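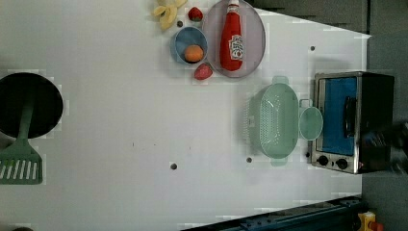
Newsroom > Lacerda > Household Automation

October | By Iolanda Conceição
2 min read

Lacerda Reports Results of Kitchen Chore Trial

Lacerda has completed the first stage of a bench trial on whether a robot arm can put a kitchen table in order without help. The short answer is not yet.

The trial, run with the software firm Volby, covered 2,000 attempts at two chores: moving play food into a bowl and placing a utensil in a pot. Each attempt began from a new layout. The arm was given a spoken-style instruction and no list of positions.

Rigid items with simple outlines were handled well. Long handles were not. The arm often chose a grip too far from the balance point, and the item turned in the fingers before release. Crowded layouts also slowed planning.

"The system can do parts of a chore," said Wellington Xavier, head of testing at Lacerda. "It can't yet be left alone with a whole one. We would not sell it for home use in this state."

Play items are used for grasping tests only. Results do not apply to hot, wet or breakable goods.

Stage two will add oven doors and drawers and will take place at the Hosau site. Volby will supply a revised grasp planner, Stikosero, before testing resumes. Requests for the test method may be sent to the Lacerda press office.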